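Clarwood Well Testing: report to the Farkas Fund
2022-03-15

We have now sampled 61 of the 300 private wells on the list. The plan said we would be past the halfway point by now, and I don't think the plan was ever realistic.

Kolbrún Damgaard puts the gap down to winter roads. That explains part of it. The larger problem is that owners don't answer letters — we mailed 700, counting reminders, and most got no reply. I see no case for paying for another mailing.

Nitrate was over the limit in 5 wells. Vilmos Szekeres wants to call this a cluster. I would hold off until those wells are sampled again, as three of them were drawn by the same person on one trip. 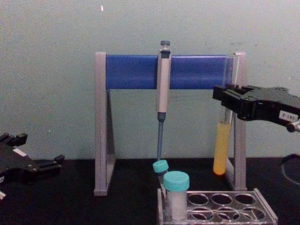

Bruninon has offered us its mapping software at a discount. I have yet to hear what it does that our spreadsheet can't. Unless the Fund objects, the money stays in the travel line until September.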